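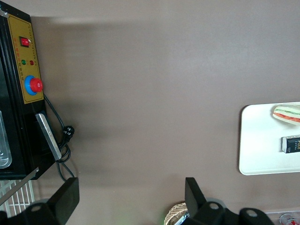
Yellow panel with the red stop button, black cord on the table

Home | Forums | Mission Trips | Giving | Log in

Category: Short-term teams and partners

Torby team - send people or send the money?

esby_road
Our church has sent a team to Torby every February. Airfare is nearly 900 dollars a person. Would the clinic do better with a check?

Nazma Kodikara
I served there for 3 years. Send the check. The nurses lose a week looking after guests.

hamish_t
I don't agree. Half our monthly givers went on a trip first. Pastor Chávez asks for teams every year.
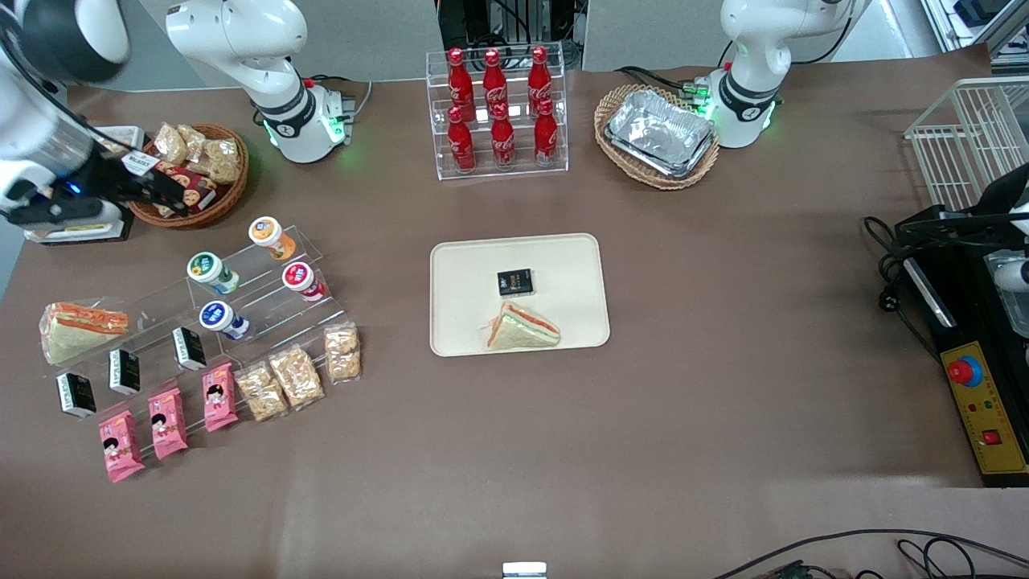 Snack basket and Coca-Cola rack

Nazma Kodikara
He asks because he's polite. Ask the nurses.

hamish_t
I did, last time. Two of them wanted help with the records, so we sent two people who could do that - no painting crew.

esby_road
That might work for us. I'll write to the clinic before we book anything.

Nazma Kodikara
Fine by me, if they stay in Husterdale and cook for themselves.

Contact | Copyright Husterdale Mission Forum | Back to top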